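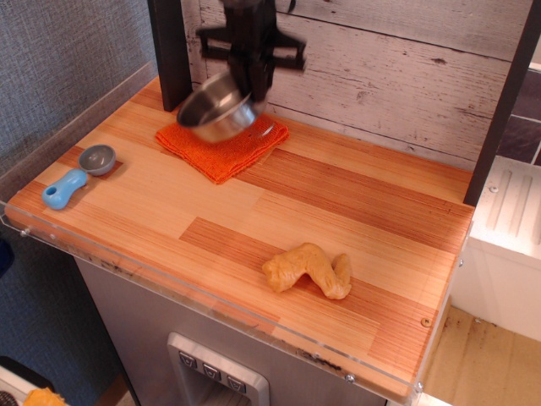 Comparative Politics of Protest
Unit 4 handout: When employers have to pick a side (or try not to)
Instructor: Norbert Pálfi
Posted Jan 8, 2020

Welcome back, everyone! I hope you had a real break. We left off in the fall with unions and street movements, and this unit turns the camera around to look at the people who own the ports, banks and shops while the streets are full. I love this unit. It's the one where last year's group argued past the end of the hour and had to be chased out by the class after us.

Please read the whole handout before our first meeting. It is a mix of my lecture notes and a teaching case, and the discussion prompts at the end assume you know the case well.

1. The basic puzzle

Business owners usually want two things from a government. They want predictable rules, and they want access to the people who write the rules. In calm times the two go together nicely. A company that gets along with the ministry hears about changes early and can plan for them.

A political crisis pulls them apart. Keeping access may mean staying quiet while the rules get less predictable. Speaking up for predictable rules may cost you the access. So what does a firm do? There are more answers than you might expect, and the interesting part is that firms in the same town, selling to the same customers, often come up with different ones.

You may remember Albert Hirschman's terms from the intro course: exit, voice and loyalty. Members of an organization in decline can leave, complain or stick with it. We'll use all three words constantly, so if they're rusty, go back over your notes. For employers I want to add a fourth, which I call cover. Cover is when a firm does something political but gives a dull, practical reason for it. Closing early "for inventory" on the afternoon of a march is cover. So is letting staff swap shifts with no questions asked. Once you start looking for cover you find it everywhere!

2. Teaching case: the harbor bill in Sarnness

Sarnness is the port city in our case, and Bravcombe is the national capital. The city has its own council and its own commercial court, and merchants there are proud of both. In October the government in Bravcombe introduced a bill that would move port disputes out of the city court and into a new national tribunal, with judges named by the ministry.

The business side knew first. The port authority held a closed briefing for the larger employers, and the tone was friendly. The bill was going through, the ministry said, and the details could be worked on later with anyone who had been helpful. Most people in the room took that as it was meant.

Then the marches began. The first drew about 3000 people, mostly dock workers, court clerks and law students. It surprised the organizers as much as anybody. By the second week shopkeepers were marching too, and the question of what the big firms would say could no longer be put off.

Three firms are worth following.

Juhász is a family shipping house with 800 employees. It relies on the city court more than any other firm in town, because its contracts are old, odd and often disputed. It also leases its main pier from the national government. In public the family said nothing at all for 12 days. In private they sent the ministry a long letter on the tribunal's rules of evidence, very technical and very polite, which never once used the word "oppose."

Trestar is a logistics company with offices in several countries. It put out a statement right away, supporting "stability" and "dialogue." Read that statement closely when you get to the packet. It could be signed by either side, and both sides were angry about it. Some 200 of Trestar's own staff then signed an open letter asking management to say plainly where it stood. Management answered with a second statement, a little longer than the first and a little emptier.

The third is a cold storage cooperative owned by small fish dealers. Its members voted to close the warehouse for one day in support of the marchers. They had the least access to lose, and the vote was still close. Several members who voted no closed their stalls that day anyway.

3. Notes on the case

Size and voice. People often assume the bigger the firm, the louder it can afford to be. In Sarnness it ran the other way. Large firms had leases, licenses and appointments on the calendar, and every one of those is something a ministry can quietly delay. The cooperative had a warehouse and a lot of annoyed fish dealers.

Who is "the firm"? Newspapers write "Trestar says" as if a company had one mouth. Look at the open letter again. Staff, managers, local owners and foreign owners can all want different things, and a crisis brings that out very fast. My colleague Máté Szűcs, who is giving our guest lecture, thinks the split between local managers and the head office matters more than anything between the firm and the state. I think he overstates it, and I'm looking forward to having that out in front of you.

Timing. The Juhász letter was sent on day five. If it had gone out before the closed briefing, it would have been ordinary lobbying. By day five the same words carried a risk. When you write about a statement, always give its date and what had happened in the days just before it.

Silence. Be careful with it! Silence can be fear, agreement, a slow legal department or a family that can't agree over dinner. You need other evidence (letters, votes, leave policies, who turned up to which meeting) before you say what a silence meant. This was the most common problem in last year's papers.

4. For discussion

Come ready to talk about at least two of these.

Was the Juhász letter voice, loyalty or cover? Could it be more than one?

Suppose you advise Trestar on the morning after the staff letter. Draft two sentences for management to say. Then tell us which group you've just upset.

The ministry's offer was "helpful now, details later." Why might an experienced business owner believe it, and why might the same owner not?

Does exit make sense for any of the three? Think about what each could pack up and move – a pier is hard to carry.

5. The short paper

Your paper is 2000 words, not counting references. Choose one firm from the case and one from a real protest movement of your choice, and compare how they handled the gap between access and predictable rules. Any country and any period is fine. I've had terrific papers on railway owners in the 1890s and on a single chain of bakeries.

Use at least one source produced by the firm itself, such as a statement, a report to shareholders or a notice to staff. Quote it exactly and then tell me what you make of it. Send me your pairing by email before you start writing so I can warn you if the sources are thin.

Drafts are welcome in office hours. Bring a printed copy if you can – I read better with a pencil in my hand.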